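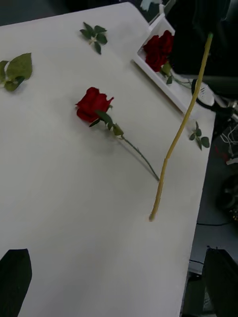 Senthorpe Tenants and Growers Group Questions "Forever Bouquet" Claims

SENTHORPE - The Senthorpe Tenants and Growers Group is asking Adetti, the home decor seller, to show its work before it runs another season of ads calling artificial flowers the greener choice.

Adetti's Maltia line of fake stems went on sale here in November. The shelf cards say that one Maltia bouquet "replaces a lifetime of cut flowers." We would like to know whose lifetime, and how many flowers. We wrote to the company twice to ask. The first letter got a form reply with a discount code. The second got no reply.

We have no quarrel with people who like artificial flowers. Several of our members keep them at home, and a red rose that needs no water has its uses in a dark hallway. Our quarrel is with a claim that costs nothing to print and can't be checked by the person reading it.

What We Asked

Our letters put these questions to Adetti:

How long does the company expect a Maltia stem to be kept before it is thrown out?

What are the petals, leaves and stems made of, and can any part go in curbside recycling in Senthorpe?

Does the comparison with cut flowers count shipping, packaging and the box the bouquet comes in?

Who did the comparison, and when will it be published?

What Residents Told Us

Since the company would not say how long people keep the things, we asked people ourselves. We dropped a one-page survey at 1000 addresses and got back almost 700, a better return than we get for anything about parking. Of those who had bought artificial flowers, most said they put them away or threw them out within 9 months. Dust was the reason given most often. Fading came next, then being tired of looking at them.

This was a doorstep survey and we won't pretend it is a scientific study. It doesn't tell us what happens in other towns. It is still more than Adetti has put on the table.

Local Sellers Are Not Off the Hook

Growers have made loose claims too. Mushi, the flower stand by the bus depot, used to mark its roses "zero waste" while wrapping them in plastic sleeves. We raised it, and the sign came down within 7 days. The sleeves are still there, and we have raised that as well.

What We Want

We are asking Adetti to publish the comparison or take down the cards. We are also asking Senthorpe stores that carry the Maltia line to cover the wording until one or the other happens. Two have agreed. One told us that shoppers don't read the cards anyway - which makes us wonder why they were printed.

Copies of both letters and the blank survey form are available from the group's office in the Senthorpe library annex, weekdays until 4 p.m.

About the Group

The Senthorpe Tenants and Growers Group represents renters, allotment holders and small flower growers in the Senthorpe area. It takes no money from flower sellers, real or artificial.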